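3.2 Setup and upkeep of the simulated kitchen cell

The kitchen cell is one of two simulated cells used in this work. It holds a single arm with a parallel gripper, a counter under a window, and a small set of objects that can be moved. It runs in Greenwood, our in-house simulator, and is driven by the same Ferovow controller that we use on the physical arm at the Clendby lab. Keeping one controller for both means that a fault found in simulation can usually be traced in the same log format, but it also means that the simulated cell has to be maintained with some care. This section describes how the cell is set up before a run and what we check when it misbehaves.

At the start of each run the arm is moved to a fixed home pose and the gripper is commanded fully open. The camera is attached to the wrist link and moves with it. Its mounting offset is read from a calibration file that is loaded once, when the cell starts. We found early on that editing this file while the cell was running had no effect until a restart, and several days of work in March were spent on a fault that came down to a stale offset. The cell now writes the loaded offset into the header of every log.

Objects are placed after the arm has reached home. Each object is dropped from a small height above the counter and left to settle before the episode clock starts. Flat objects were the hardest to get right. A thin body such as a tablet can sink slightly into the counter when the contact margin is too small, and the fingers then close on nothing. A margin that is too large leaves the object floating, and it slides when touched. We settled on one margin for the whole object set and accepted a little drift on the lighter items.

The gripper model needed the most repair. The original finger meshes, taken from the Sturent parts library, had their contact surfaces set slightly behind the visible surfaces. Grasps looked correct on screen but failed in the contact solver. We replaced the collision shape of each finger with a simple box and left the visible mesh alone. Of the 539 episodes recorded before this change, 123 ended in a slip. All of them were discarded, including those that had finished normally -- the contact behavior was different enough that we did not want to mix the two sets.

Three checks are made before the cell is used for recording. The fingers are opened and closed with nothing between them, and the reported gap is compared with the commanded gap. The arm is then sent to home from 86 stored poses, and any pose from which it stops short is listed for review. Last, a single image is saved from the wrist camera and compared by eye with a reference. Figure 2 shows a wrist view with the fingers open and a tablet lying on the counter to their left. Both fingers should enter from the bottom of the image. If one of them is missing, or if the gap sits far off to one side, the camera offset is wrong and the other checks are not worth repeating until it is fixed.
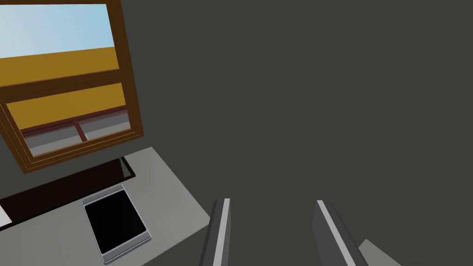 Figure 2. Wrist camera view in the kitchen cell, gripper open. The tablet screen is dark.

3.3 Fault handling during recording

When the controller reports a fault, the episode is stopped and the last joint state is saved. The cell is not reset automatically. An operator looks at the saved state first and marks the fault as a joint limit, a lost contact, or a solver error. Joint limit faults are cleared by driving the arm back to home at reduced speed. Solver errors require a full restart of the cell, after which the gripper check is run again before recording continues.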